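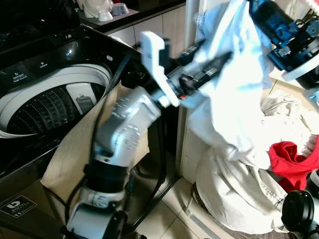
Þórarinn Hafstein wrote in to say that a light blue garment should go in with the creams without a second thought, as long as it has been through the wash a few times already. The red one he would keep well away from them!

I love getting notes like that, and he has a point. Welcome to the laundry page of our Grasstead house gallery, where the washing gets the attention that other people give to their gardens. Sorting is my favorite part of the job. Everything goes down on the floor first, whites and creams in one heap, and then I shake out each piece and look it over for stains and forgotten tissues (there is always a tissue).

The washer is a top loader with a glossy black lid, and I'm still delighted with it. You can drop things straight in, and the dark basket with its rows of little holes is so easy to wipe around. I give mine a clean every October, plus an extra one if we've had muddy visitors.

Beige tile behind, a dark shelf above, and a couple of white ceramic pieces up there to make the corner cheerful – a laundry spot deserves something pretty too. The small bowl sits on a light tray, and I think the two of them look wonderful against all that black.

A few readers asked about paper bags. Yes, I keep them! A plain tan one stands right by the front of the washer and folds flat when I need the floor.

The drying rack and the ironing corner have their own pages in the gallery, and the linen closet goes up next, once I've finished relabeling the shelves. Last updated 6 August 2019.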